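1/ Bamard say their new arm "learns any household job in an afternoon". I have read the brochure twice and the small print once, and I'd like to talk about the word "learns". Long thread, put the kettle on.

2/ The brochure never dwells on where the learning comes from. It comes from people doing the job by hand, holding a pair of grippers, over and over. The arm then gets fed what the grippers recorded. So before you ask how clever the arm is, ask who was holding the grippers and how many goes they had.

3/ For Bamard's lamp demo the answer is 400 goes. That's in the footnote. An afternoon for the arm, maybe. I'd love to see the afternoon in which a person handles a magnifier lamp 400 times and still has feeling in their thumbs.

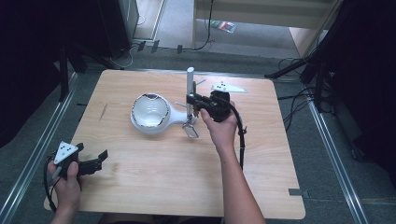

Right gripper on the post, left one near the corner of the table.

4/ I don't mind the method, by the way. I prefer it to the old remote-control rigs, where you sat with a headset and two joysticks and took a whole minute to pick up a cup. With the grippers in your own hands you move at something like a normal speed. You still can't feel much through them, and I think people forget that when they look at the data afterwards.

5/ What bothers me is the leap. A person squeezes the post of a lamp at a spot they chose without thinking. Why there and a bit above the clip? They couldn't tell you. The recording has where the gripper went and when it closed. It hasn't got the reason, and the reason is what you need on the day somebody puts the lamp down the other way round.

6/ Then the headline figure: 94 per cent success. On what? Same table, same lamp, same lights, as far as I can make out. I wrote to Bamard in June asking whether any of the test lamps were ones the arm hadn't been shown. I got a very friendly reply with a link to the brochure.

7/ Compare Ploltley, who are no saints either. Their write-up at least has a page of failures. Dropped it, missed it, closed on nothing, knocked it over. I trusted the rest of the thing more after reading that page. It's a low bar and most of this trade walks under it.

8/ Another thing that goes missing in the write-ups is the view the arm has to work from. A camera down at the gripper sees its own two fingers and a great deal of table. The lamp may be no more than a few bits of white in a far corner. A person with the gripper in hand just looks up. The arm has whatever cameras it was given. 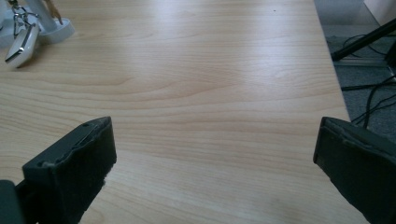

Bülent Sönmez: You're being unfair on the close-up camera. It isn't meant to find the lamp from across the table, it's meant to get the last few centimetres right, and for that I'd take it over a head camera every time. Where I agree with you is the test. If it's the same lamp in the same place, 94 is a number about that lamp.

9/ Fair point from Bülent and I'll take the first half of it. I'd still like somebody to publish results with each camera switched off in turn, so we can see which one is doing the work. Vundley promised that last year. Still promised.

10/ Now wear, my favourite dull subject. The pads on the inside of the fingers are what touches the object. They fray, they curl, bits come away. A new pad and a ragged one may well not hold a smooth white post the same way. If you record the first 20 goes on fresh pads and the last 20 on tatty ones, have you shown the arm one job or two? I've not found a write-up that says when the pads were changed.

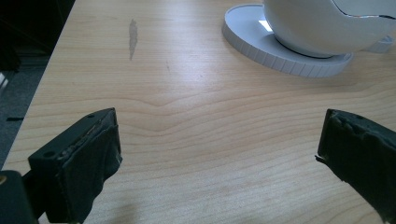 11/ Things I'd ask any seller before signing, Bamard included:
How many goes, and by how many different people?
Were the bad goes thrown away, and who decided they were bad?
What happens with a lamp it hasn't met?
When did you last change the pads?

12/ Karakaya answered three of those by return of email and said they didn't know the fourth. I have no idea yet whether their arm is any good. I've asked to try it on my own lamp, on my own kitchen table, and they've said yes — no date so far.

13/ Replies are open. If you've done the hand-holding part of this work for a living, I'd much sooner hear from you than from another sales desk.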